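¡Hola, Anas! Te cuento cómo va febrero con las mesas de Tarkdale. Ya hemos repasado 17 tableros y nos quedan 3, los del fondo — esos van más lentos, que el barniz viejo se resiste. De los 700 euros de Hurix hemos gastado 200, casi todo en lija y barniz (¡el de Tedton cunde muchísimo!). El lunes me pongo con los que faltan y te paso las facturas.

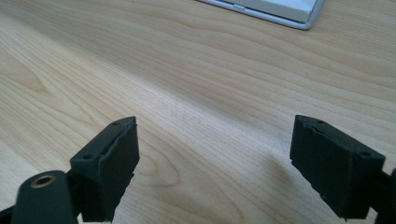 Tablero de madera clara, con la veta en ondas y un brillo suave.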